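Petora Toy Library Opens a Second Room

Home/News/Community
Previous Next

Families in Petora have twice the space to browse, swap and play now that the town's toy library has opened a second room on Srour Street, and what a room it is!

The new space holds the small stuff: figurines, play animals, puzzle pieces looking for their puzzles, doll furniture, marbles and all those little treasures that used to get buried under the ride-on trucks. Everything sits in shallow drawers at a height a four-year-old can reach, and every drawer can be pulled right out and carried to the rug.

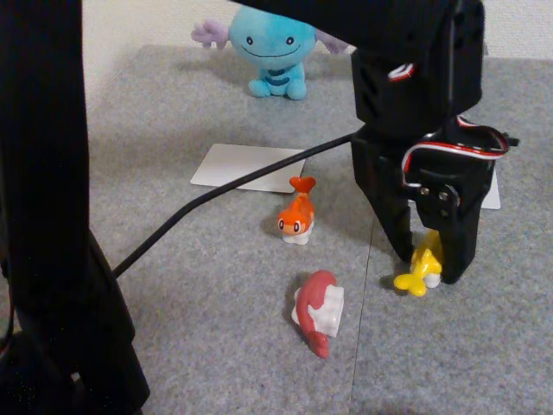
By Valdir Teixeira
Flekier Community News | June 2025

The toy library started in the back of the old Plirimau shoe store with a handful of board games and a sign-out notebook. These days 165 families hold a card, and on a rainy afternoon it can feel as if all of them have come in at once. The second room should ease the squeeze - and it gives the older kids a corner where their building projects won't get flattened by a toddler with a shopping cart.

Borrowing works the same way it always has. Each card is good for four toys at a time, and you can keep them for two weeks. If another family hasn't asked for a toy, you can renew it at the desk or by phone. Small figurines go home in a zippered pouch, with a tag that lists what belongs inside, so please check the tag before you bring the pouch back (and check under the couch, too).

My favorite part is the swap drawer. Bring in a small toy your family has outgrown, pick another one out, and it's yours to keep. No card needed. On opening morning I watched two sisters spend most of an hour deciding on a plastic goat, and they left as happy as if they'd won it at the fair.

The repair table has moved into the new room as well. Loose wheels, popped seams and wobbly legs are all welcome, and kids can pull up a stool and help with the gluing and sewing. Toys that need batteries should come in with the batteries taken out.

Donations are still being accepted, especially wooden train track, sturdy picture puzzles and farm animals of any size. Soft toys should be washed first. The library can't take car seats, cribs or bike helmets.

Cards are free for anyone living in Petora or Plirimau. Bring something with your address on it to the front desk, and use the side door if you have a stroller.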